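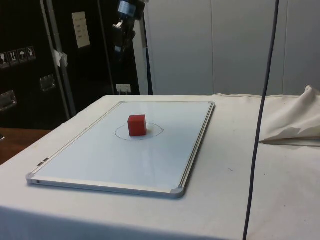

Wie weiß der Roboter, wo der Würfel ist?

Wenn du einen roten Würfel auf dem Tisch siehst, greifst du einfach hin. Du denkst dabei nicht nach. Ein Roboterarm kann das nicht so einfach. Er hat Motoren und Gelenke, aber ohne ein Programm weiß er nicht einmal, dass es einen Würfel gibt.

Das Programm in unserer Werkstatt heißt Sanna. Es muss 2 Fragen beantworten: Wo ist der Würfel? Und wie kommt die Hand dorthin?

Erste Frage: Wo?

Eine Kamera macht ein Bild. Für den Computer besteht dieses Bild aus vielen kleinen Punkten, und jeder Punkt ist eine Zahl für Rot, eine für Grün und eine für Blau. Sanna sucht alle Punkte, bei denen das Rot viel stärker ist als die anderen zwei Farben. Auf einem weißen Brett geht das gut. Liegen viele rote Punkte eng zusammen, sagt das Programm: Das ist wahrscheinlich der Würfel. Dann berechnet es die Mitte von diesem Fleck.

Ein Problem ist das Licht. Die Oberseite vom Würfel ist heller als die Seiten, und der Computer sieht deshalb verschiedene Rottöne. Man muss dem Programm also erlauben, ein bisschen großzügig zu sein – aber nicht zu viel, sonst hält es auch einen orangen Pullover für einen Würfel.

Zweite Frage: Wie?

Jetzt kommt die Planung. Der Arm darf nicht gegen den Tisch stoßen und auch nicht gegen sich selbst. Sanna probiert im Computer viele Wege aus, bevor sich etwas bewegt. Einmal hat das Programm 67 Wege geprüft und nur 9 davon waren erlaubt. Von diesen nimmt es den kürzesten.

Ganz nah am Würfel hilft eine kleine Kamera am Greifer. Sie sieht den Würfel groß und dazu die schwarze Linie, die mit der Hand auf die weiße Fläche gezeichnet ist. Mit solchen Bildern kann das Programm prüfen, ob der Würfel innerhalb der Linie ist, außerhalb, oder ein Teil hier und ein Teil dort.
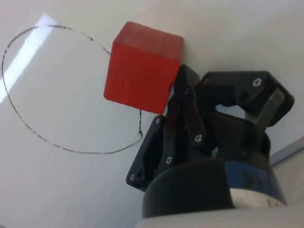

Viola Rizzi fragt, warum man dem Roboter nicht einfach sagt: Fahre immer zur gleichen Stelle. Das kann man machen, und in vielen Fabriken arbeitet man so. Es funktioniert aber nur, wenn der Würfel immer genau gleich liegt. Schiebt ihn jemand um die Breite von deinem Daumen weiter, greift der Arm vielleicht in die Luft. Mit der Kamera schaut das Programm jedes Mal neu.

Probiere es selbst

Lege einen Radiergummi auf ein Blatt Papier und zeichne einen Kreis. Ein Freund macht die Augen zu und ist der Arm. Du bist das Programm und darfst nur »links«, »rechts«, »vor«, »zurück« und »zu« sagen. Danach tauscht ihr die Rollen.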